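Cleseck ouvre à Ham un atelier de tri et de pliage du linge

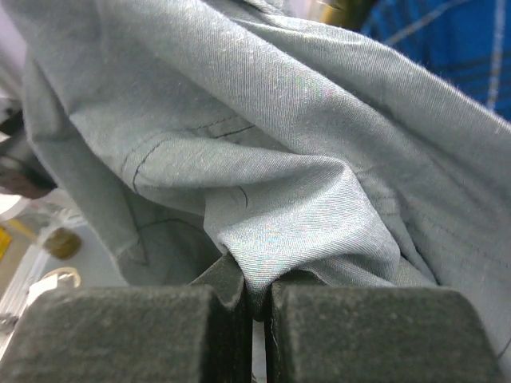

Ham, le 20 avril 2021 - La société Cleseck, spécialisée dans la reprise et l'entretien des vêtements de seconde main, annonce l'ouverture d'un atelier de tri, de contrôle et de pliage sur le site de Saltmont. L'espace, d'une surface de 112 mètres carrés, accueille depuis cette semaine les premiers lots issus de la collecte.

Les chemises, vestes légères et pantalons y sont examinés pièce par pièce. Les coutures, les ourlets et les poches font l'objet d'une vérification systématique avant le pliage. Les articles présentant un défaut réparable sont orientés vers le poste de couture; les autres rejoignent la filière textile de recyclage.

Le programme, conduit sous le nom de Skaltolside, prévoit 5 catégories de classement selon l'état du tissu. Il concerne en premier lieu les sergés et les toiles de coton - matières qui représentent 54 % des pièces reçues lors de la phase préparatoire engagée en décembre.

Les vêtements remis en état seront proposés à 20 associations et boutiques solidaires du territoire. Les structures intéressées peuvent déposer leur demande auprès de l'accueil de l'atelier, qui leur communiquera les conditions de retrait et le calendrier des livraisons.

Contact presse : Cleseck, service communication, site de Saltmont, Ham.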